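Blog > Robots > Reviews

Plomgate, the grasp simulator from Hedlund, costs $27 a month, and the sales page promises you'll be "picking in minutes." I paid for June.
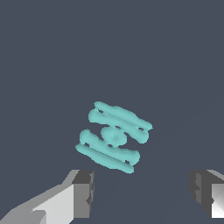 Minutes, sure, if you skip the 116-page manual. I didn't get to skip it. 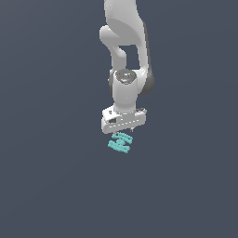 My other gripe is friction. The default is a guess, and support wouldn't say whose.

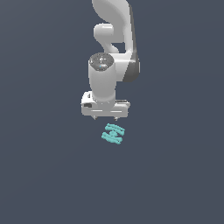 Follell's free tool has fewer arms but shows its math.
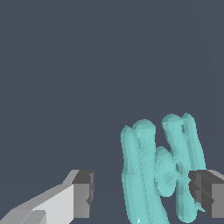 I'm not renewing. The close-up view is the best part, and with the teal piece sitting much nearer the right finger you can see how off-center an approach is. Worth $27? Not to me.

Print | E-mail this post
© Drullham Notes | Contact | Back to top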